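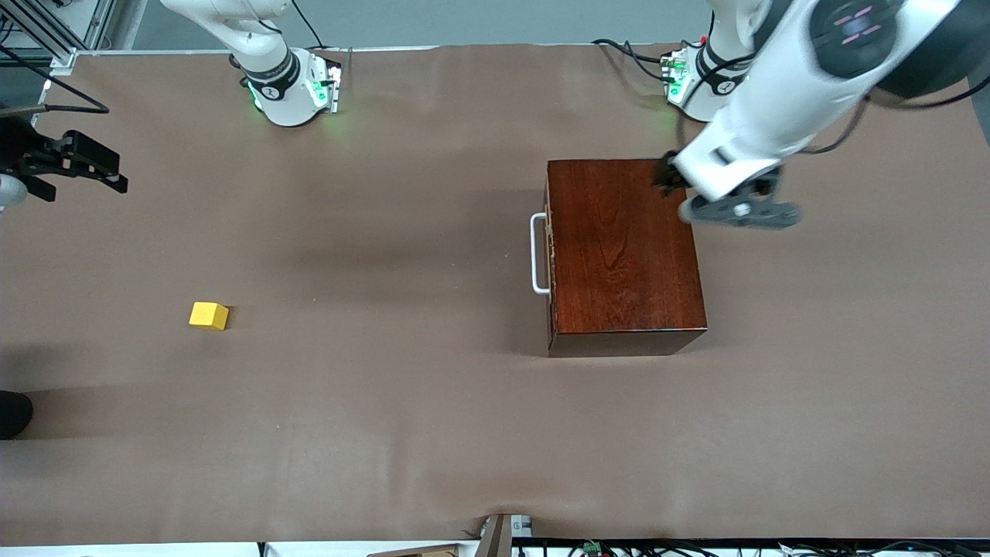 By Monday afternoon the Hulon fingers had been on the left arm for six hours and Doaa Tazi had not heard one thing about them that she believed.

"Ninety-two percent," Moataz said. He had the laptop on his knees. "That's with the box. With the cube it's better."

"Everything's better with the cube. My nephew could build a gripper that picks up the cube."

"You asked for a number."

"I asked Kincaid for a number. They sent me a brochure."

The man from Kincaid was named Ignacio Painemal, and he had driven up with the grippers in a padded case and then stayed, which the vendors never did. He stood by the wall with his coat on. He had been polite all day. Doaa had bought two controllers from polite people and both were in a closet.

"What was the old pair getting?" he asked.

"Eighty-something," Moataz said.

"It got what it got," said Doaa. "We ran 894 lifts on the old pair, over a month, with the lid scuffed and the lights buzzing and Uchenna bumping the table. You've run 146 in one day with the man who sells them standing there."

"I haven't touched anything."

"You told him where to set the force."

Painemal looked at Moataz, who looked at the laptop.

She walked down to the end of the table. The left arm was over the box, fingers at the far corner of the lid, where it always started. She had watched it start there so often that she saw it when she brushed her teeth. The handle would have been easier to grab, but the handle was on the other side, and the people upstairs at Liltier had said no handles. Customers' boxes didn't have handles. She had asked which customers and gotten no answer to that either.

"Show me the bad ones," she said.

"There were only a few."

"Then it won't take long."

Moataz scrolled. He was a fair kid and he didn't like this. "They're mostly the same," he said finally. "It slips on the corner. The last 28 runs have more of them than the first bunch did."

"How many more?"

"More than half of all of them."

"So they wear."

"Or they pick up dust from the paper," Painemal said. "You wipe them down. It's in the manual."

"Who wipes them down at three in the morning in a warehouse?"

He took a while with that one. Then he took off his coat and hung it on the back of Uchenna's chair.

"I don't know," he said. "I asked them that too, when I started."

It was the first thing he'd said that wasn't in the brochure. She didn't trust it, particularly. Salesmen had a voice for that as well. But she pulled over a stool.

"Don't wipe them," she told Moataz. "Put the force back where we had it and run it again from the top."

"All 146?"

"Call your mother. Tell her you'll be late."

Moataz typed. Painemal asked if there was any coffee, and Doaa said there was, but she wouldn't recommend it.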